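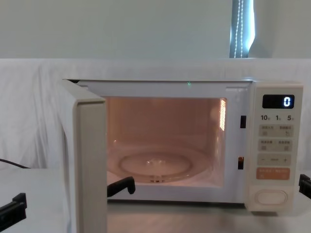

Dridex Releases Household Appliance Task Kit for Two-Arm Robots

Dridex today released the Toteck Appliance Kit, a set of recorded tasks, test scripts and gripper fingers for two-arm tabletop robots. The first module covers microwave ovens.

The module contains 1,056 recorded runs. Tasks include opening and closing the door, placing a dish on the glass turntable, setting the time and pressing start. Each run stores joint positions, gripper opening and chest-height video. Runs are split by task and can be loaded separately.

The kit supports ovens with a push-button door release and a flat control panel. Dial controls are not supported in this version. The supplied fingers have rounded tips and fit the Roman series of parallel grippers. Rated finger life is 1,000 hours.

In acceptance testing at the Darus lab, the door-opening script completed 83 percent of attempts without operator input. Test logs are included with the kit.

The Toteck Appliance Kit is available to order now. Deliveries begin in June. A module for toaster ovens is in development.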